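How I Clean Out a Bedroom in One Afternoon (Without Hating My Life by Dinner)

Posted July 29, 2022

I moved into my place in Wullton in May, and for the first few weeks the bedroom was where everything went to wait. Mail, a box of cables, three coats, a lamp I don't even like. If you have a room like that, I feel you! I've now done this whole routine enough times that I have an order I stick to, and a couple of readers asked me to write it down, so I finally am.

You don't need special stuff. I use trash bags (two sizes), a couple of cardboard boxes, a rag, a vacuum and some all-purpose spray. I had a gift card for the home store out in Wadport and almost blew it on matching bins before I'd sorted a single thing. Please don't do that. Buy the bins last, when you know what's going in them.

Before you start

Put on clothes you can sweat in, open a window, and pick some music or a podcast that's long enough that you won't keep stopping to mess with your phone. My rule is that the phone stays in the kitchen. I break it maybe half the time, but it's still a good rule.

Also eat something. I've tried doing this hungry and I ended up sitting on the floor reading old birthday cards and eating dry cereal out of the box.

Step 1: Clear the bed and make it

I know, you're about to throw a bunch of stuff on it. Make it anyway. The bed is your sorting table, and it's so much easier to sort on something flat. If the sheets need washing, strip them now and get them in the machine first thing, then toss an old blanket over the mattress to work on.

Everything that was on the bed goes on the floor for now. Yes, it looks worse. It'll look worse for a good hour, so don't invite anyone over.

Step 2: Take out the obvious trash

Go around the room once with a bag and only pick up things you don't have to think about. Tags, receipts, empty water bottles, tissues, dry cleaner plastic, that single sock with the hole. If you catch yourself thinking, put it down and keep moving. One lap, maybe two.

Then do the wastebasket itself. I always forgot this part and would finish the room with a spotless dresser and an overflowing trash can sitting next to it (very on brand for me). What works best is to tie up whatever's in there, lift it straight out, and set it by the door with your other bag. I keep a few spare liners folded flat in the bottom of the basket, under the one I'm using, so the next one is right there when I need it. Small bathroom-size bags fit most bedroom baskets fine. If yours slides down inside, twist a little of the extra at the rim and knot it.

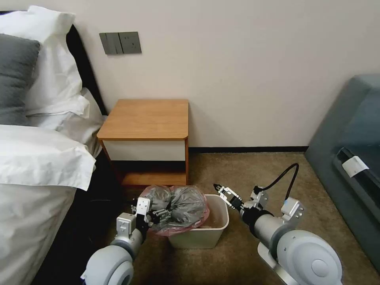 Step 3: Sort the clothes

This is the big one, and it's where people quit. I make piles on the bed: wash, put away, give away, and "try on." The try-on pile has to stay small or you'll be there till midnight. Anything I've been moving from chair to chair for months without wearing goes in the give away pile, even if it was expensive. Even if it was a really good deal, which for me is much harder.

Put the clean stuff away before you go on to the next step. Hang the hanging things, fold the rest, and don't stop to reorganize the drawers. That's another day!

Step 4: Do the surfaces

Nightstand, dresser, windowsill, whatever you've got. Take everything off, and I mean everything, then spray and wipe the top while it's bare. Then put back only what you use. On my nightstand that's a lamp, a book, my glasses and a little alarm clock, a Farkas my aunt gave me that ticks way too loud. I love it and I will not be taking questions.

Most of what comes off the dresser belongs in some other room. Throw it all in a box and keep going. If you carry each thing back to its home one at a time, you'll end up cleaning the bathroom, then the hall closet, and the bedroom will still be a wreck.

Step 5: Papers

I found a car insurance card from 2003 in my last round. The car has been gone for ages! I do papers fast: recycle, shred, keep. The keep pile goes in one big envelope with the word PAPERS on it and I go through it properly while I'm watching TV. Warranties for things you no longer own can go. So can instruction booklets if you can find the same one online.

Step 6: Under the bed

Get a flashlight. Pull out everything, including the stuff you put there on purpose. My cat, Radar, considers this her private storage unit and I always get back a pile of hair ties and at least one pen. Vacuum as far under as you can reach, and if your vacuum won't fit, take the head off and use just the hose.

Step 7: Floor, then bedding

Vacuum from the far corner back toward the door. If you have carpet, go slow, and go over the strip beside the bed twice, that's where all the dust seems to live. By now the sheets should be dry, so put them back on and fluff up the pillows.

Last, carry out the trash, and put the give away bags straight in the car. Mine once sat in the hallway for so long that I started taking things back out of them.

If you run out of steam

Stop after step 3 and finish tomorrow. With the trash gone and the clothes put away, you can sleep in there just fine. Leave the box of other-room stuff by the door where you'll trip over it in the morning.

Next up is my linen closet, which I've been putting off since I moved in. If you have a trick for folding fitted sheets, leave it in the comments, I've watched so many videos and mine still come out as a ball.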